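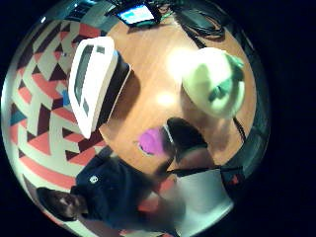

Wooden tabletop, patterned surface at left, lit screen at the top.

Skirkura Desk Surfaces
README, release 2

Summary
Skirkura is a collection of pictures of working tabletops, with a short text record for each one. It covers the things people leave on a table in everyday use: screens, cables, bags, stands, soft items and small objects with no fixed place. It is meant for work on clutter, storage and surface use in homes and small offices. The collection is maintained by Rodica Toma.

Contents
The release holds 2000 records in two folders:
dramik/ – tables in living areas, often next to rugs, wall coverings or soft furniture
brunner/ – desks in rooms set up for work
Each folder has an index file in CSV format. Records are numbered in the order they were added. Gaps in the numbering are records withdrawn during checking.

Fields
record_id – whole number, unique across both folders
surface – material and main colour of the tabletop, in plain words
surround – anything patterned or strongly coloured next to the table
items – list of objects, separated by semicolons
cables – none, single, grouped or coiled; more than one value is allowed
light – glare, soft highlight, screen light or even
notes – free text, 30 words at most

Sample record
surface: wood, orange-brown, smooth grain
surround: geometric pattern, white zigzag bands with coral-red triangles, maroon and black wedges, small areas of teal-blue; rug or wall panel
items: laptop or monitor; white rounded rectangular object, stand or housing; pale mint-green and white soft item, green stripe; small purple-pink object, lumpy; dark objects, unidentified
cables: coiled; single
light: glare; soft highlight; screen light
notes: Green item may be a bag, hat or soft container. Purple-pink item not named. Possible black case or bag beside the coiled cables.

Labelling rules
1. Name an object only if its type is clear. Otherwise give colour and shape.
2. Where two types are equally likely, write both with "or" between them.
3. Do not record brands unless the lettering can be read.
4. Cables are recorded in their own field and are not repeated under items.
5. Colours are everyday words. Use "grey", not a code value.
6. Strong glare is recorded even when it covers only part of one object.

Changes since release 1
– The field "colour" was split into surface and surround.
– 33 records were moved from brunner/ to dramik/.
– The item list is now capped at 20 entries per record.
– "Hanging" was dropped as a cable value. Those records now read "single".

Known issues
Soft items are the least consistent group. Cloth bags, hats and crumpled containers were labelled by different people before rule 2 was in place, and the older records from December have not all been revised. Purple, pink and magenta are also used unevenly. Searches on colour should include all three.
Index files saved through Nanovance export have a trailing semicolon in the items field. Strip it before counting entries.

Corrections
Send the record_id, the field name and the proposed value to Rodica Toma. One correction per line. Changes to surround need a short reason.

Last edited 6th February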